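Household Grippers Should Be Sold on Soft Goods

Opinion. Maiara Honorato, Domerent Review of Home Equipment
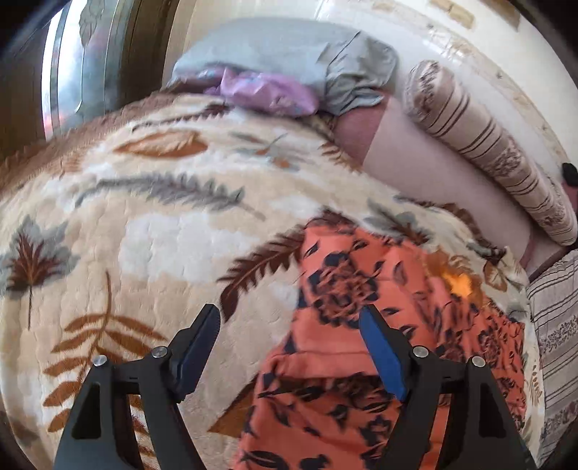
The case for a cloth standard

The Keltow hand-held gripper is offered to laboratories and service firms as a kit, with two padded fingers, a 36-page manual and support for 33 months. It is a sound product. The literature that sells it is less sound, as it rests almost wholly on trials with blocks and cups.

Homes are full of cloth. A wrinkled piece of printed fabric on a fleece blanket gives two fingers no firm edge to close on, and the blanket beneath is as soft as the article above it. Buyers are entitled to know how a tool performs there.

This publication holds that every vendor should report results on bedding and clothing, including failed attempts. Javard already publishes 200 trials for its own kit. Heloísa Guimarães of Medeiros has argued that such reporting would burden small makers. The concern is fair, but 11 fabrics, tested plainly, would be enough to begin. Until Keltow supplies those figures, we advise institutions to request a trial period before purchase.

© Domerent Review | Contact the editors | Back to top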